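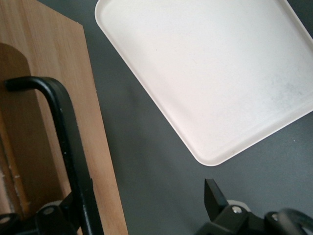 Okay, I promised a couple of you I'd write up the great kitchen clear-out of May, so this is going to be a thread. Get a coffee, I do go on a bit.

2/ Background for the newer folks: we moved into the Drasside apartment with one good drawer and a counter the length of my arm. Everything I own for cooking has been living in piles ever since, and I'd gotten used to moving three things every time I wanted to chop an onion.

3/ So I took every last thing out and put it on the floor. My neighbor Setsuko Hattori came by to return a casserole dish, looked at the hallway, and very kindly took her shoes off and stayed until dinner. (Setsuko, you are a treasure and I owe you soup.)

4/ First decision was boards. I had 7. Seven cutting boards for two people! I kept the big wooden one, a small one for garlic, and the thin flexible one that goes in the dishwasher. The rest went in the giveaway box and I only took one back out again.

5/ If you've got a wooden board you love, give it some oil before you put it away. Food-grade mineral oil, warm hands, rub it along the grain, leave it overnight standing on its edge. Mine drank up two coats and I could have happily given it a third.

6/ Trays! I never thought of myself as a tray person. But a plain white tray with a little rim is the best thing on my counter now. Oil, salt, pepper and the honey all live on it, and when I want to wipe down I pick up the whole lot in one go.

7/ I tried a divided one first and hated it. The compartments were too small for the olive oil and exactly right for crumbs. It's holding seed packets on the balcony now and seems much better suited to the work.

8/ Selim Tokgöz asked what I did about pan lids. Selim, my friend, I have no wisdom for you. They're in a dish rack inside the low cupboard and about once a day they all fall over together. Please send help if you figure it out.

9/ The spice situation took an entire evening. I found 2 open jars of cumin, and then a third one hiding behind the vinegar, and a bag of something green that smelled like nothing whatsoever. Tossed the mystery bag, poured the cumin together, made a very cumin-heavy lentil stew.

10/ Oh, and I lined the drawer with a piece of leftover cork from Ashwin Varma's desk project. It keeps the peeler and the measuring spoons from sliding to the back, where I used to have to fish them out with a ladle. Thank you, Ashwin!

11/ Someone's going to ask about the giveaway box, so: it went to Nerys Craddock, whose son is setting up his first place. He picked out the colander and the bigger of the two graters, and she says he's already made pancakes twice.

12/ Still to do: the shelf over the fridge, where I keep the things I can't reach and therefore don't use. I've got a step stool coming. I'm also taking votes on whether the waffle iron gets to stay, so tell me if you use yours and what you put in it. Savory ideas very welcome.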